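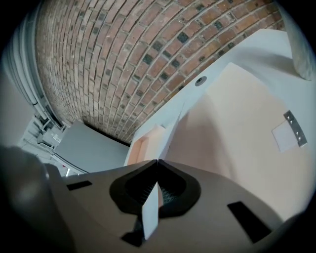 Hand-guided teaching at Garcombe

Print | E-mail

The Latbridge group has begun recording manual tasks at its Garcombe site, under the brick vault. Staff carry out each task with a hand-held gripper, and the recordings are used to teach the robot arm. The target is 3000 recordings, with 78 accepted to date. Sessions resume in November.

Comments (2)

Nyamweya: Are left-handed staff included?

Stitidis: Good to see the vault in use again.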